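Manuskripte für die Reihe »Iwasaki« einreichen: Anleitung für Autorinnen und Autoren

Zuletzt aktualisiert: November

Die Reihe Iwasaki veröffentlicht deutschsprachige Science-Fiction-Erzählungen und Kurzromane. Einreichungen werden ausschließlich über das Portal Flonico entgegengenommen. Die folgenden Schritte sind in der angegebenen Reihenfolge auszuführen.

1. Text vorbereiten
Das Manuskript ist als Normseitendatei mit Seitenzahlen anzulegen. Erzählungen umfassen höchstens 46 Normseiten, Kurzromane höchstens 161. Name und Anschrift dürfen im Manuskript selbst nicht erscheinen, auch nicht in der Kopfzeile oder in den Dateieigenschaften.

2. Exposé verfassen
Das Exposé gibt die gesamte Handlung einschließlich des Schlusses wieder und darf 1000 Zeichen nicht überschreiten. Zeitsprünge, fremde Kalender und erfundene Maßeinheiten sind darin in gebräuchliche Angaben zu übertragen. Klappentexte werden nicht als Exposé anerkannt.

3. Glossar beifügen
Enthält der Text eigene Begriffe für Welten, Schiffe oder Sprachen, ist ein alphabetisches Glossar erforderlich. Als Muster dient das Glossar zu »Bister« von Tsutomu Nomura, das im Portal unter »Vorlagen« abgelegt ist. Pro Eintrag genügen zwei Sätze.

4. Dateien hochladen
Manuskript, Exposé und Glossar werden als getrennte Dateien hochgeladen. Nach dem Absenden vergibt das Portal eine Vorgangsnummer, die bei jeder Rückfrage anzugeben ist. Nachträgliche Korrekturen sind bis 18 Uhr desselben Tages möglich.

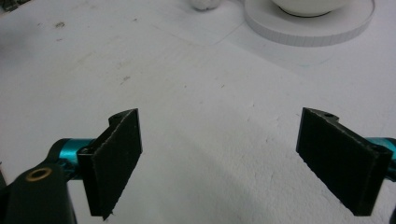 5. Entscheidung abwarten
Jede Einreichung wird von zwei Mitgliedern des Lektorats unabhängig gelesen. Die Prüfung dauert in der Regel 97 Tage. Während dieser Zeit darf der Text anderen Verlagen nicht angeboten werden; ausgenommen ist der Nachwuchswettbewerb Alelar.

Wird ein Manuskript abgelehnt, kann es nach einer wesentlichen Überarbeitung einmal erneut eingereicht werden. Die frühere Vorgangsnummer ist dabei im Feld »Bemerkungen« einzutragen.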